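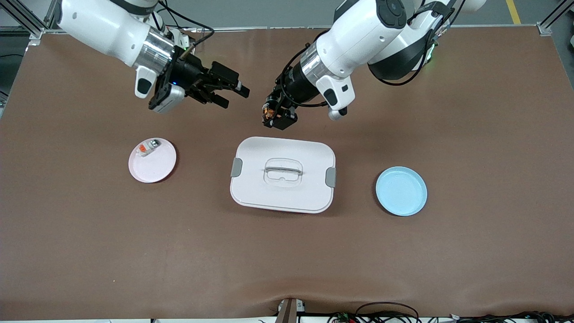
Birth Dates, Spouses, Net Worth: Sourcing the Celebrity Profile Page
Speaker notes, Yaqin Wan, Tristetti profiles desk
Updated September 14, 2021

Slide 1. Title

Name, desk, length of talk. Questions at the end except for definitions, which people should ask when they come up. Handout has the field table from slide 6 at a readable size.

Slide 2. What a profile page is

A profile page is the standing page on a performer, host or athlete that a news story links to from the first mention of the name. At Tristetti it has a short biography on top and a fact box on the right. The biography is written by a person and edited once. The fact box is a set of fields stored in Furkeo, our content system, and any desk can edit any field.

The fact box is the part readers come for. It is also the part that gets copied by other sites.

The talk is about the fact box only. Prose biographies have their own problems and Tianyou Meng covers those in the afternoon.

Slide 3. Scope of the audit

We had 4,000 profile pages live when we froze the list in April. Every page was checked for one question first: does the date of birth field have a source attached? On 1,444 of them it did not. The field was filled in, the page displayed an age, and the age was repeated in story text. There was no record of where the date came from.

Stress here that "unsourced" and "wrong" are separate columns. We then tried to source each of the unsourced dates. In 337 cases we found a date in a stronger source that disagreed with ours. The remainder either matched or could not be settled, and I will come back to the ones that could not be settled.

Slide 4. How a bad date gets in

Walk through the Skadgate cast pages. Skadgate was a cable reality series with a large rotating cast, most of whom had no public record before the show. When the first season aired, our pages were built overnight from the network's cast sheet. The cast sheet gave ages, without dates. Somebody converted age to year of birth by subtraction and Furkeo at that time required a full date, so the day and month were entered as January 1.

Consequences in order:
- Age was off by one for most of each year.
- January 1 appeared as a birthday, and our automated birthday list ran it.
- Ogola, which aggregates celebrity data, picked up the field.
- A later Tristetti editor, looking for a source, found the date on Ogola and attached it.

The last step is the one to spend time on. The page now had a source. In the audit it passed the first check and was caught only because Meng searched for January 1 as a value. Circular sourcing will defeat any check that looks only for the presence of a link.

(Pause. Someone generally asks whether Ogola credits its sources. On the pages we looked at it did not, and we established the direction of copying from our own revision log and from archived copies.)

Slide 5. Source ranking

Four grades. Read them out, because the slide text is small.

Grade A: a public record, or the subject's own statement giving the full fact, on the record, in a form we can keep a copy of.
Grade B: a contemporaneous news report that names how it knows. Wedding announcements and court coverage tend to land here.
Grade C: agency or publicist material.
Grade D: everything else, including aggregators, fan wikis, and our own earlier stories.

Our own earlier stories are grade D. This was the most disputed line in the policy. The argument against was that a Tristetti story has already been edited. My answer is that the story may have drawn the fact from the fact box, and if it did, it adds nothing. If the story has an original source, cite that source and take its grade.

Publicist material is grade C even for simple facts. Ages from agencies were the largest single group among the 337. We make no claim about intent. Some of it is stale paperwork — a biography written for a first job and reused.

Slide 6. Field rules

Table on handout. Points to say aloud:

Date of birth. A or B required to display a full date. With C, display the year only. With D, leave blank.

Birth name. A only. There are people with safety reasons for dropping a name, and a legal name that has never been published by the subject is not ours to add. Existing entries without grade A were removed.

Spouse or partner. A or B. The field has a start date and an end date, and the end date may be blank even when the relationship has ended, if no source exists for it. Separated and divorced are different values. A filing is not a decree. Unfollowing on social media is not a source of any grade.

Children. Number and names only where the parent has published them. Minors' names go in the prose if at all, with an editor's initials.

Height. Deleted as a field. We could not find a grade A source for any sample we pulled, and agency heights for the same person varied between sheets.

Net worth. See next slide.

Slide 7. Net worth

We reviewed the sources attached to the net worth field and got them all back to one of two kinds: a reported contract value, or another site's estimate. A contract value is gross, covers a period of years, and may include production costs that the performer never receives. A radio or television deal is often a payment to a company. It should be reported as a deal, with its date and the name of the reporter.

The estimate sites do not publish a method that can be reproduced. Two pages on the same host will give figures far apart, and each will be stated without a range.

The field was retired. Contract reporting moved to a new field called "Reported deals," which takes a value, a period, a source and a grade. It may be empty.

Traffic objection: net worth searches brought readers in, and the commercial side raised this. We kept the page title pattern and dropped the number. I do not have clean before-and-after data to show, since two redesigns overlapped with the change, and I would rather leave the chart out.

Slide 8. Changes in Furkeo

Four changes, all small from the developers' side.

Partial dates. The date field now accepts year alone or year and month. Age display switches to a two-value form ("41 or 42") when only the year is known. Editors disliked this for a few weeks.

Required grade. Saving a fact field without a grade is blocked. There is no "unknown" option in the menu.

Copy on attach. When a link is attached, the system stores a copy of the page text. Several of our older sources had vanished or been edited.

Self-citation warning. If the attached page shares a field value with ours and was first archived later than our entry, the editor gets a yellow notice. It does not block saving. It has false positives, mostly on birthdays that really are common knowledge.

Slide 9. Correction requests

In the same period we received 103 correction requests on profile pages from subjects or their representatives. Handle these with the same grades. A subject's own email is a statement by the subject once identity is confirmed, so it can reach grade A. A representative's email is grade C.

A few requests asked us to replace a sourced date with a later one. Procedure is to reply with the source, ask for a document, and hold the field as is. If the subject objects to display on privacy grounds, that is a separate decision and goes to the standards editor.

Do not tell a representative which other outlets have the same date. It invites a bargaining exchange.

Slide 10. What could not be settled

For these the field is blank or reduced to a year, and the page carries a short line: "Sources differ." We list the competing values in the internal note and not on the page. I have changed my mind on this once already. Meng favors listing them publicly with grades. Put the question to the room if time allows.

Slide 11. If you have a small desk

Start with a search for January 1. Then search for any value whose source is an aggregator. Those two passes require no new software and can be done from an export.

Cut fields before you check them. Removing height saved more hours than any tool we built.

Slide 12. Contacts, handout, questions

Likely question: does any of this apply to obituaries? Yes for the facts, no for the workflow. Obituary desk has its own intake.

Likely question: automatic import from open data projects? Allowed as a lead, grade D until traced.

Skip slide 10 if running behind.

Comments

marlowe_desk
The January 1 search took me one lunch break. We had a whole boy band born on the same day.

P. Tran
Is there a reason grade C allows the year? If an agency shaves time off an age, the year is exactly the part that is wrong.

Yaqin Wan
@P. Tran Fair point. The display adds "according to representatives" when the year rests on C. It should be on slide 6 and I left it off.

oldwirehand
I'm with Meng on slide 10. Show the dates and the grades and let people read.

gridline
Where is the handout? The link goes to last year's.

Related

Writing the Three-Paragraph Biography — Tianyou Meng
Separated, Divorced, Annulled: A Usage Note
Reading a Talent Contract Story
Handling Requests From Publicists
Cast Sheets and What They Leave Out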